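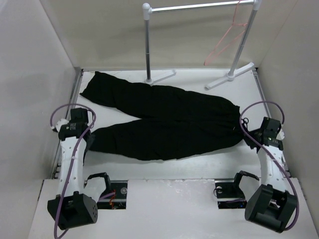

Does folding your trousers really matter?

Grown-ups say it a lot: fold your clothes! But is there a good reason, or is it just one of those things people say? Let's look at the claims one at a time and see which ones hold up.

Start with the shape

Lay a pair of trousers flat and the legs may spread apart like a letter V. The waist end is often narrower than the hips, especially if there is a drawstring to pull it in. So trousers are an awkward shape. A towel is a rectangle and folds into a smaller rectangle without any fuss. Trousers have to be turned into a rectangle first, and that is why so many people give up and stuff them in a drawer.

Claim 1: Folding stops creases

Partly true. A crease is a bend in the cloth that has been pressed in place. Squash trousers into a ball and you get lots of bends going every way. Fold them and you still get bends, just fewer of them, and you choose where they go. Anybody who tells you that folded clothes never crease hasn't looked at the knees of their own trousers.

Dark cloth makes this hard to judge. On very black trousers you can hardly see the folds and ridges at all. Are they smooth, or are they only good at hiding it? Run your hand over them and find out.

Claim 2: Folding saves space

Be careful with this one. The trousers have the same amount of cloth in them whether you fold them or not. What you get rid of is the air trapped between the layers. Stretchy, thin trousers squash down quite well even in a ball, so you might not save as much room as you were promised.

Claim 3: There is one right way to do it

No. There are plenty of ways, and people get very cross about which is best. Try this one and see if you agree:

1. Lay the trousers flat and smooth out the ripples with your hands.
2. Tuck the drawstring in so that the loops don't catch on things.
3. Bring one leg over on top of the other and match up the hems.
4. Fold the hems up to the waist.
5. Fold in half again.

Step 3 is where it goes wrong. If the hems are slanted they won't line up neatly, and the pointy bit near the top of the legs will stick out. You can tuck it in or leave it. Your trousers will work just as well.

Test it yourself

Don't take our word for it. Find 2 pairs of trousers made of the same sort of cloth. Fold one pair and scrunch up the other, then put both in a drawer overnight with nothing on top of them. In the morning, lay them side by side. Which has more creases? Are they deep or shallow?

One test doesn't prove very much - the cloth might be thick, or the drawer might be warm. Swap the pairs over and do it again. If you get a different answer the second time, write that down too.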